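Fullow Support
Ticket 549
Subject: Tissue sheets, stitches pulling through at the edge of the slit
Opened by: Songül Uysal, Demirtaş skills room
Status: Open, awaiting customer
Opened: 14th March

Songül Uysal wrote:

Hi, me again! You helped me in November with the box that came with the lid popped off, so I'm hoping you can sort this one out too.

We use your tissue sheets for stitching practice. One short slit per exercise, close it up, tie off, move along to the next bit of sheet. We've done it that way for ages with no bother. The latest box is behaving differently. The first bite goes in fine, the second goes in fine, and then as soon as anyone snugs the knot down the thread cheese-wires straight through the edge and we're left with a ragged little notch and a loose loop. I've had it happen on 5 sheets out of a box of 8, which feels like a lot.

Things I've already tried, so you don't have to ask:

Different people. Same result with beginners and with me, and I'm not exactly heavy-handed.

Bigger bites. A bit better, still tears when you tighten.

Rinsing the sheet for longer before we start. No change that I could tell, and it makes the whole thing so shiny that you lose the edge of the slit in the glare.

A fresh blade for the slit. No difference.

We're on the Avow thread, the fine black one, same as before.

Can you have a look? I'd love to know if it's the box or if it's us.

Ertuğrul Tuncer (Fullow) replied:

Hello Songül, sorry to hear that. A few questions before I pass it to the packing side. How are the sheets being thawed, and for how long? Is the slit cut along the length of the sheet or across it? Has anything changed with the needles?

Songül Uysal wrote:

Right, answers. Sorry for the gap, we had a full week in the skills room and I didn't get a minute.

Thawing: in the fridge overnight, still in the bag, then out on the side while we set up. I did wonder if the fridge was the culprit and stuck a thermometer in. It was reading 7 on the middle shelf, a touch warmer than I'd like, so I've turned it down.

Slit direction: ah. I had to go and ask about this. I always cut mine along the length. I'm told a couple of people have been turning the sheet round to get more exercises out of it (fair enough, they're not cheap), so some of them will have been across. I can't tell you which of the torn ones were which. I've started a note on the wall.

Needles: same as before, from Lernitz, but a new packet was opened in the same week as the new box. I hadn't connected the two until you asked.

Pictures, wet surface and needle:

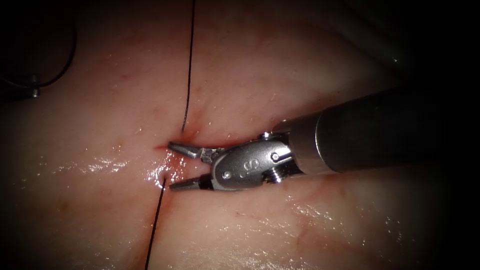
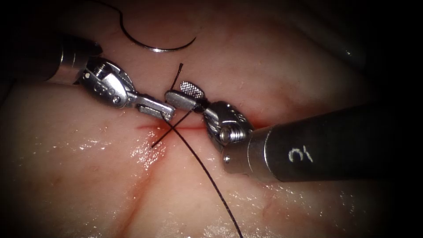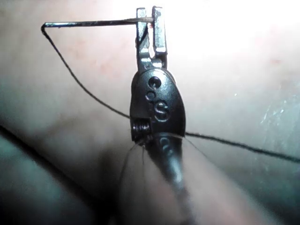 So anyway, after your message I had a proper session on my own with the door shut and tried to change one thing at a time. I should have done that in the first place, I know.

Old needle, new sheet, slit along the length: held. Snugged it down, pulled a bit harder than I'd ever let a learner pull, still held.

New needle, new sheet, slit along the length: held on the first stitch, tore a little on the second. Hmm.

Old needle, new sheet, slit across: tore. Tore again when I moved further back from the edge.

New needle, slit across: tore, very quickly, and I said a word.

I'd say it's mostly the direction then, with the needle maybe making it a bit worse? I only did each one once or twice so don't hold me to it. I've also got one sheet left from the previous box at the back of the freezer, which I was saving for a rainy day. Happy to sacrifice it if a comparison would be useful to you.

Two more bits while I'm typing. The glare thing: I dabbed the sheet with damp gauze before starting (dabbed, not wiped, wiping roughs it up) and it was much easier to see both edges of the slit. Worth putting on your instruction card maybe! And the thread has been coming off the card with a bend in it and wandering about. I ran it between damp fingers first and it behaved better, so that's my problem solved, no action needed there.

Ertuğrul Tuncer (Fullow) replied:

That's very helpful, thank you. Cutting across the length does leave a weaker edge and our card should say so more clearly. Please do run the old sheet, one slit each way, with a needle from the older packet. If the across cut tears on that one as well, I don't think the box is at fault. If it holds, I'll replace the box. Could you also send me the lot number from the bag? It's on the short side, under the seal.

Songül Uysal wrote:

Will do. The old sheet has gone into the fridge to thaw and I'll run it once the room's free. Lot number is a bit of a problem, the bags from the torn ones have gone in the bin, but I've still got unopened sheets from the same box so I'll read it off one of those and add it here.

In the meantime everyone's been told lengthways only. There's an arrow on the tray now, in marker pen.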